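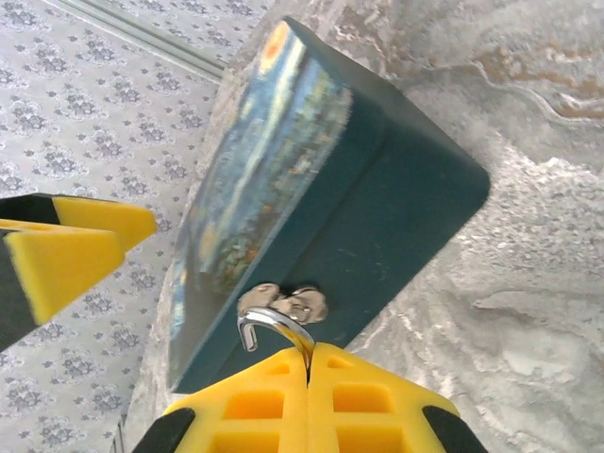

By Busisiwe Hendricks, Pirnton Young Church pages

What's a parable?

Quick one this week, I've got to be out the door by 11.

A parable is a short story with a meaning tucked inside. Jesus told lots of them. Not about kings in far away lands, mostly. Farmers. Sheep. A woman who loses a coin and sweeps the whole house for it. Things people knew from their own day.

Say it like this: PA-ra-bull. No bulls in it, sorry.

Why tell stories?

Try remembering a list of rules from last Saturday. Hard! Now try remembering a story. Much easier. People walked home and told it again to there families, and it got passed on.

Also a story makes you think. Jesus didn't always explain what his meant. Even his friends had to ask sometimes.

One to try: the lost sheep

A shepherd has a hundred sheep. One goes missing. Does he shrug and say oh well, still got plenty? No. Off he goes, looking and looking. Finds it, puts it on his shoulders, carries it home, calls all the neighbours round to be happy with him.

So who is the shepherd? Lots of Christians say God. And the sheep is anyone who feels lost or has wandered off. You, me, the boy who got left out at breaktime.

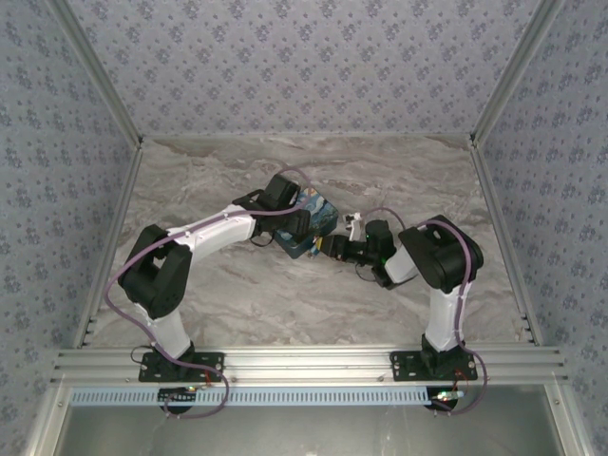 Things to do

Find it in a Bible: Luke, chapter 15. Ask a grown up to help with the long words.

Draw the sheep. Where did it get stuck? A bush, a ditch, up to you.

Make up your own parabel. Something from school or the bus. Mohcine Salem is putting them on the wall by the door, so write your name on the back.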